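Thursday, late

I said I'd keep this diary through the whole sorting business, so I'm keeping it, though I have my doubts that anyone needs a record of small plastic bricks being put away. The big tub from Famden supposedly holds over 2000 pieces. I don't believe it. I've looked in that tub and it looks like 1200 and a lot of air.

The plan is the Bitero method, which I read up on last night with my eyebrows raised the whole time. You sort by shape first and color second, and you are meant to feel calmer by the end of page 31. I reached page 31. I felt the same, only it was later and my tea was cold.

Still, I'll admit the bin is decent. Blue, open on top, with proper compartments and walls thin enough that they don't eat up half the space. I had expected worse. The last organizer I trusted came from Brololmont and split down the side in 2 weeks, so I'm not handing out praise yet.

One small light blue square was in there when I looked. One! At that rate I'll be done by retirement.

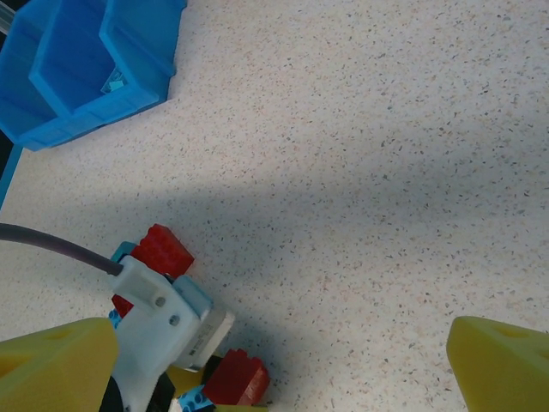 The countertop

My real complaint is the speckles. Gray, tan, a sort of pinkish brown, all over an off-white top. Whoever picked that pattern never dropped a tiny part on it. Red and blue bricks show up fine, I grant that, but anything gray or tan is as good as gone. The Bitero people say to work on a plain surface. They can come and put one in, then.

The shadows don't help either. One stretch of the counter is bright and the next is dull, and I catch myself squinting at specks and trying to pick them up with a fingernail. Did it twice before lunch.

Then the pile. Red and blue bricks, the ordinary kind with studs, heaped in the middle with the bin back in the left corner. More red than blue, same as every set I've ever owned. I'd like to know where the blue ones go. My theory is the vacuum. The Chu catalog would like me to buy a bag of replacements, and I'd like to see that bag before I pay for it.

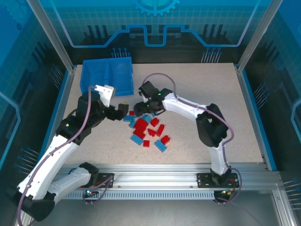

Before bed

Read the method again from the start. It still says shape first. I still think color first, at least when there's only red and blue to worry about. Will try it my way tomorrow and give it until 5.

Need labels. Also a lid, if they even make one for that bin.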